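Search this site Go Advanced search
Brarkivow Student Robotics Club – Set-up Guide
Posted 21 April 2018 by the Brekke bench team

Section 4. Needle driver practice, suture module

Read Section 3 before starting. The Karkeo controller must be homed and both arms must show ready.

4.1 Arm set-up

1. Set motion scaling to 2 on both hand controllers. Do not change it during a run.
2. Move each arm to its park position. Check that the wrist turns 90 degrees each way without catching.
3. Open and close the jaws of each driver. If a jaw lags, re-tension the cables as in Section 3.

CAUTION: Keep hands out of the work area while the foot pedal is down.

4. Load profile 704 from the Fultwood folder. Older profiles have the left and right arms swapped.
5. Start the log. Recording stops by itself after 200 seconds – restart it before a longer run.

4.2 Handling needle and thread

6. Grip the needle in the jaws with the point clear of the wrist. Turn the wrist to drive it; do not push with the shaft.
7. For a handover, bring the second driver in from the opposite side. Stop short of contact, then close the gap slowly.

Note: The arms have no force feedback. Judge tension by watching the thread.

8. Check the view from each camera before tying. The jaws and the thread should both be visible.
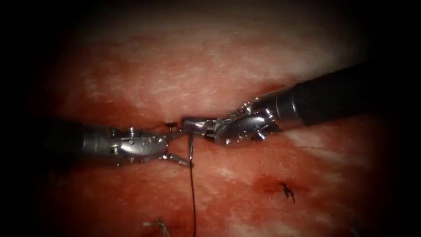

Two drivers meeting at the thread (first view); curved needle gripped in the jaws (second view). 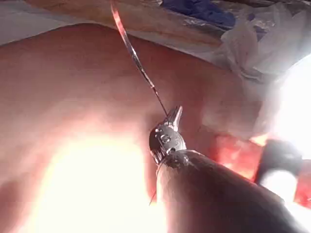
4.3 Ending a run

9. Release the thread, open the jaws and back each arm out along its own shaft line.
10. Account for all needles and cut ends before the next team takes the controls.
11. Save the log under the team number and park both arms.

Contact the club | Copyright Brarkivow Student Robotics Club | Back to top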